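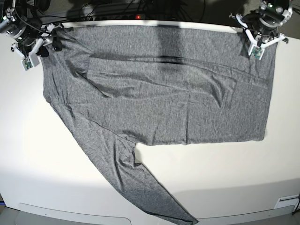
Most of the questions I get about folding are really about sleeves. People can manage a tea towel, a pillowcase, a pair of jeans, and then they meet a long-sleeved top and lose heart. A grey marl one is as good a test as any: with one sleeve folded over the body and the other still trailing off across the table, you can see the ridge the folded sleeve makes, and you can guess what that ridge will do once everything else is piled on top of it. I've been answering these questions on this site for long enough to have grown suspicious of nearly every folding method with a name. The answers below are what I think after a good deal of laundry. Updated Tue 5 February.

Do I have to fold long-sleeved tops at all?

No. If you have the rail space and the tops are light, hang them. I fold mine because I have one short rail and four deep drawers. Heavy knits are the exception, as they grow at the shoulders on a hanger and you end up with two little horns of fabric that no amount of patting will shift.

A fair number of people would be perfectly well served by a basket of clean tops and a basket of dirty ones. I say this every year and somebody always writes in cross about it.

Which sleeve goes first?

It makes no difference. I have read a long and very certain explanation of why it must be the left, and I tried it for a fortnight, and my drawer looked the same. Do whichever is nearer your stronger hand.

What does matter is smoothing the body before you touch either sleeve. Once a sleeve is lying across the front you can't get at the creases underneath it, and you'll be tempted to pull at the hem, which drags the whole thing crooked.

Should the sleeve go straight across or down at an angle?

This is the one people fall out over. Straight across is quick and leaves a thick band over the chest. If the sleeve is longer than the body is wide, and on most adult tops it is, you then have a cuff hanging out of the far side that needs turning back.

Down at an angle, so the cuff points towards the hem, spreads the bulk along the length of the top. It takes a second longer. I prefer it for thick jersey and I don't bother with it for thin cotton. Plenty of books present one or the other as the correct way and I have yet to see a reason given that would survive contact with an ordinary chest of drawers.

Face up or face down?

Face down if you want the front to show when you've finished, face up if you don't care. With a plain top I don't care. With anything that has a print or a pocket, I lay it face down so I can tell what it is later without pulling it out.

My sleeves twist. What am I doing wrong?

Possibly nothing. Sleeves twist near the armhole because the seam there is curved and the fabric has nowhere flat to go. Pick the cuff up, give it a half turn whichever way the seam wants, and lay it down again from the shoulder outwards. If it still twists, the sleeve may have been cut slightly off the grain, and you can smooth at it until bedtime without improving matters. I own two tops like this. They get folded twisted.

Do I need a folding board?

I don't think so, and I bought one. It was a hinged plastic thing from Gravholm, and for flat short-sleeved T-shirts it did what it claimed. For long sleeves you still have to deal with the sleeves by hand, before or after the flaps go over, and that was the only part I wanted help with. It now lives behind the wardrobe.

Kofi Ayaaba wrote to say that he uses his every week and that I had given up too early. He folds for a family of five, all in T-shirts, and I'm happy to believe him. I'd still say borrow one before you spend anything. A large hardback does much the same job as a template, if what you're after is everything coming out one width.

What about the Skuvomby drawer dividers?

Readers keep recommending these. They are dividers. If your drawers are too wide and things topple over, they'll stop things toppling over, and so will a shoebox with the lid off. I'm less convinced by the leaflet that comes with them, which promises that you will "see everything at a glance". I have six grey tops. At a glance I see grey.

Is a table better than a bed?

Yes, and this is one of the few things I'm firm on. A bed gives under your hands, and the duvet cover grips the fabric so that you can't slide anything flat. A table, a worktop or a clean patch of floor is better. A pale surface is useful with dark or mid-coloured clothes too, as you can see where the hem runs and whether the underarm is lying open or bunched.

Wipe it first. I once folded an entire wash on a kitchen table with a smear of jam on it and did the wash again the next morning.

How big does the surface need to be?

Big enough for the body of the top to lie flat. The sleeves can hang over the side while you sort out the middle. People who tell you that you need a dedicated folding station generally have a spare room to put it in.

Does grey marl hide creases?

Up to a point. The flecks break the surface up, so a light wrinkle doesn't show the way it would on navy or white. A hard crease shows on anything. I wouldn't buy a fabric on the strength of it, but I'll admit that my marl tops get folded with less care than my plain ones and look no worse for it.

Is it true that rolling saves space?

In a rucksack, sometimes. In a drawer, I doubt it. The top contains the same amount of cloth however you arrange it. Rolling lets you push things into awkward gaps, and a drawer is a box without many awkward gaps. Rolled long-sleeved tops also have a habit of coming undone from the cuff end, and then you have a drawer of loose sleeves.

I ran a poll on this in the newsletter and 1,833 people answered, of whom 55 said they had gone from folding to rolling and stayed with it. I make no great claims for the poll. People who read a newsletter about laundry are an odd lot to ask.

Should they stand up or lie in a stack?

Standing up is fine if the drawer is full. In a half-empty drawer they slump, and you'll spend your mornings propping them up again. Stacks are easier to make and more of a nuisance to get things out of, so the top at the bottom is never worn. That may tell you something about whether you need the top at the bottom.

What about the Huỳnh fold?

For anyone who hasn't come across it, this is the one where both sleeves are crossed behind, the hem is brought up in thirds and the last third is tucked into a pocket made by the collar. It makes a very neat parcel. It also stretches the neckline if you do it week in, week out, at least on the cheaper jersey I tried it with. I'd keep it for packing, where the parcel has to survive being thrown about, and do something plainer at home.

Can I fold straight from the dryer?

Yes, provided it's dry at the seams. Feel the underarms and the cuffs, which hold damp longer than anywhere else. A top put away damp will smell, and so will its neighbours. I don't believe you have to fold within minutes of the drum stopping. Within the hour has always been good enough for me, if the load is shaken out and not left in a heap.

Would fabric conditioner help things lie flatter?

I couldn't tell the difference. I used the Gustetti one for a month on half the wash and the tops came out softer, and folded exactly as badly as I folded them. Buy it if you like the smell.

How long should one top take?

As long as you can stand. Somebody once sent me a video claiming you could do it in 3 seconds. You can, if the top has already been laid out perfectly by someone off to the side. The laying out is most of the work.

My teenager won't fold anything. Any advice?

Give them a drawer of their own and close it.

Do you answer every question?

I try to read them all. There are 2,577 in the inbox at present, a good many of them about fitted sheets. I fold a fitted sheet by rolling it into a lump and putting it at the back of the cupboard, and until someone shows me that the lump does any harm I've nothing further to add. Questions about wool, moths and cedar blocks are on the separate wool page.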